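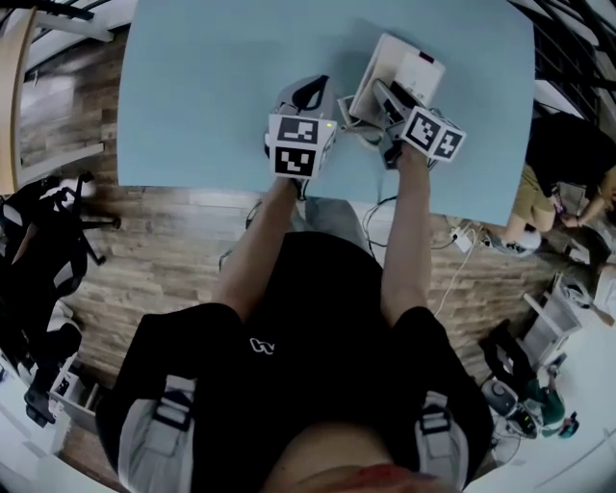

Section 4: Comparing two pairs of hand-held grippers

Applies to: Rusteo hand-held pair, Skerard hand-held pair
Written by Rhun Ruddock, checked by Eluned Rosser
Last changed January 16, 2025

Read Section 3 (harness and head camera fitting) before you start. If the harness is loose on the operator, nothing you measure here will be worth keeping.

4.1 What this test can and can't tell you

Both makers claim their grippers track "to the millimetre". Neither says at what distance, in what light or with whose hands. Treat the claim as a sales line until you have your own numbers.

The test compares how often each pair loses tracking, how far the reported gap between the fingers drifts, and how tired the operator gets. It won't tell you whether a robot arm can learn anything from the recordings. A pair that scores well here may still give you poor training data, and we have seen that happen.

4.2 Before you begin

You will need both pairs of grippers with their marker cubes fitted, the harness, the head camera, the controller box, a power strip, a plain matte table and one light plastic or cardboard object with a flat side. Avoid anything shiny. Durrani, who make the controller box, say any USB port will do. We have had trouble with the two ports on the left and now use only the ones at the back.

CAUTION: Cables run from the grippers over the edge of the table and down to the floor. Keep them on the side away from the operator's feet. Anyone else working near the table should be told where the cables are before recording starts.

4.3 Setting up

1. Place the table so the operator can stand at one edge and reach the middle without leaning.

2. Put the power strip on the floor to one side. Plug in the controller box first, then the gripper supply.

3. Fit the harness over the shoulders and close both buckles. Pull each strap until it lies flat. Ask the operator to raise both arms, then check the straps again.

4. Connect the head camera. On the preview screen you should see the whole working area of the table and both of the operator's hands. The operator's own shoulders will also be in view, and that's fine.

5. Hand over the first pair of grippers. The operator should hold each one by its handle with the marker cube facing up toward the head camera.

6. Check the tracking page. Each gripper needs at least one cube face listed as "found". Two is better. If a gripper flickers between found and lost while it is being held still, stop and go to 4.6.

Note: The indicator light on a gripper means it has power. The quick start card says it means "ready to record". It doesn't. Brodie Ngata lost a whole morning's recordings by believing the card.

4.4 Running the comparison

1. Place the object near the far side of the table, flat side toward the right-hand gripper.

2. Start recording and have the operator hold both grippers still over the table for the count shown on screen.

3. With the right-hand gripper, press the fingers against the object without moving it. Hold, then release.

4. Do the same with the left-hand gripper, approaching from the other side.

5. Close both grippers on the object together, lift it, turn it toward the operator and put it back down.

6. Stop recording. Write down the file number and the name of the pair on paper as well as in the software. The software lets you rename files afterward and keeps no record that you did.

7. Repeat until you have 12 good takes with the first pair, then change over to the second.

Change operators partway through if you can. Gwion Howells has long arms and gets noticeably better results from the Rusteo pair than Aiguo Wei does. We suspect this says more about where the cubes end up in the camera view than about the grippers.

CAUTION: Don't let the operator watch the tracking page during a take. People start tilting their wrists to please the software, and the test becomes a measure of how well they do that.

4.5 Reading the results

The report page gives each pair a single score out of 100. Ignore it. The formula isn't published, and when we fed it the same file twice we got two different scores.

Look at these figures instead, which you can export from the menu at the top right:

Frames lost, left and right, listed separately. A big difference between the two sides usually points to a cable pulling on one gripper.

Longest single gap. One long gap does more harm than many short ones spread over a take.

Finger gap error. Compare the reported opening with the width of your object measured with calipers.

In our own run at the Pralilstead workshop, the Rusteo pair lost 103 frames over the full set of takes and the Skerard pair lost 653. That looks like an easy win. Most of the Skerard losses came in step 5, when the object was turned and one gripper hid the other's cube from the camera. With the turn left out, we couldn't honestly pick a winner, and we'd want a lot more takes before spending money on either.

4.6 If tracking drops out

A gripper is lost whenever it points away from the operator. Check that the cube is pushed fully onto its mount. Both makers' cubes can be fitted a quarter turn out and still click.

Both grippers are lost together. Look at the head camera first. Tighten the harness, check the camera cable and restart the preview. Restarting the controller box is the fix given in the Durrani help pages, and it has never worked for us.

The left and right grippers swap places on screen. Each cube has its own set of patterns. Compare them with the printed sheet in the case and swap the cubes over if they are on the wrong grippers. Throw out any takes made before you noticed.

The finger gap reads as open when the fingers are closed. Run the zeroing routine from Section 3 again. It needs doing after every change of pair, whatever the pop-up message says about settings being remembered.

4.7 Packing up

Stop the software before you unplug anything. Disconnect the grippers at the controller end, coil the cables loosely and remove the cubes before the grippers go back in the case. A scuffed cube face will read poorly from then on, and replacements from either maker are slow to arrive.

Copy the files and the paper log to the shared drive on the same day. Go on to Section 5 only if both pairs have a full set of takes.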